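*Handout 4 - Surfaces, and what we put on them. Please read before the October studio, or at least before you ask me what the blocks are for.*

Last time we finished with Kartini Gunawan's question, and I said I would answer it in writing. She asked why a course on product display spends a full session moving small colored shapes around a board when none of us intends to sell small colored shapes. I have been asked this every year, usually with less courtesy.

The short answer is that you can't hide behind the product. Give a student a nice lamp and she will tell me about the lamp. Give her a yellow hexagon and she has to talk about where she put it.

## 1. The ground comes first

Most of you start with the objects and then look for something to stand them on. Try it the other way. The surface takes up more of the customer's view than anything you place on it, and it has opinions.

Maple is the usual choice for this exercise. It's pale, it sits somewhere between cream and honey, and the grain is quiet enough that you forget about it. You shouldn't forget about it. Long grain is a set of lines, and lines push the eye along. A row of objects that follows the grain looks settled. The same row set across the grain looks as if it's waiting to be moved, and you'll find yourself moving it.

Look for these before you place anything:

- which way the grain runs, and whether that is the way people will walk past
- seams between planks, which the eye will happily use as shelves
- any wavy figure in the wood, because a small object parked on it will look smaller
- what shows around the edge of the board

That last one loses more marks than the other three put together. A board laid on top of something else has a border whether you planned one or not. If what lies beneath has a pattern of its own, the pattern joins your display. It doesn't ask.

## 2. Few things, close together

The Vimdale catalog, which some of you have been passing around as if it were contraband, has a spread with 150 items on one table. It's a very good picture of a table that you can't see. I keep it on file under "warnings."

Work with a handful. Put them near each other, near enough that a stranger would call them a group, and then stop. Stopping is the part I grade.

Pairs deserve their own paragraph. Two identical shapes side by side read as one wider shape. Let them touch and the effect is stronger, to the point that some viewers will only see the join when you mention it. If you want them read as two, open a gap and commit to it. A gap of a hair's width looks like an accident, and I will mark it as one.

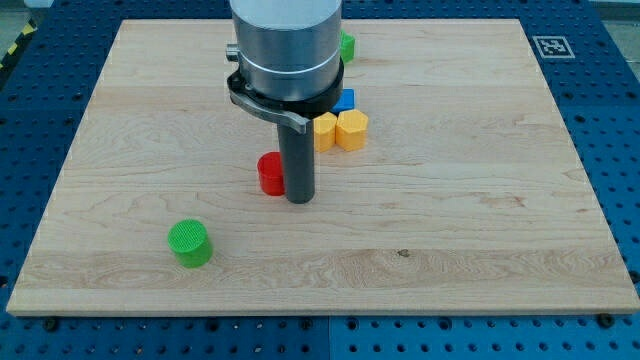

Yellow does odd things on pale wood, incidentally. It is close enough to the color of the board that it ought to sink, and with a bit of warmth in the light it half does. What saves it is the shadow. A yellow block with no shadow is a stain. A yellow block with a short, clear shadow on one side is an object with weight, and you could pick it up.

Blue has no such trouble. Blue on maple announces itself from across the room, so a small piece will carry as much as a larger yellow one. Green sits between the two and is the one most people forget they used. Put it at the back, let something overlap it, and it will still do its job.

## 3. Overlap

Beginners spread things out so that each piece can be seen whole. I understand the impulse. It comes from kindness, and it makes every table look like a dentist's tray.

Letting one thing stand partly in front of another tells the viewer how deep the surface is. A far edge that looks narrower than the near edge does some of this for you, but only some. One piece tucked behind another does the rest, provided enough of it shows to be recognized. A corner and a bit of the top will generally do. A sliver won't.

Nermina Nikolovski objected last year that a hidden product is an unsold product. She had worked a season at Skutier and knew what she was talking about, so I changed the rule. It now reads: hide the second one. Never hide the only one.

## 4. Height

Flat shapes on a flat board all live at knee level, so to speak. Anything upright and tall in their company will take over, and the small pieces become its neighbors. This can be useful. It can also mean that you have carefully arranged a foreground for something you weren't thinking about at all.

Stand back 10 feet and ask a person who hasn't read this handout what they looked at first. Write down the answer even if it is insulting.

## 5. Assignment

You'll need one board and a few blocks in no more than four colors. The Somness sets in the gray cabinet are fine. The Matos ones have rounded corners and roll, so take those only if you enjoy crouching.

1. Place your pieces with the grain. Photograph from the long side, at standing height.
2. Without adding anything, place them across the grain. Photograph again from the same spot.
3. Choose a pair of matching shapes. Make one version touching and one version apart.
4. Write two pages, double spaced, on which version you would leave in a shop overnight.

Do not use the word "balance" in your two pages. I have read it enough. "Harmony" is also retired, and "pop" never had a job here to begin with.

Bring prints. I know that your phone has a lovely screen, but I can't pin it to the wall - I have looked into it. Work goes up at 2 p.m., and anything that arrives after that will be hung by me, at a height of my choosing.

Boards go back in the rack on their long edge, blocks in the tin with the lid that fits.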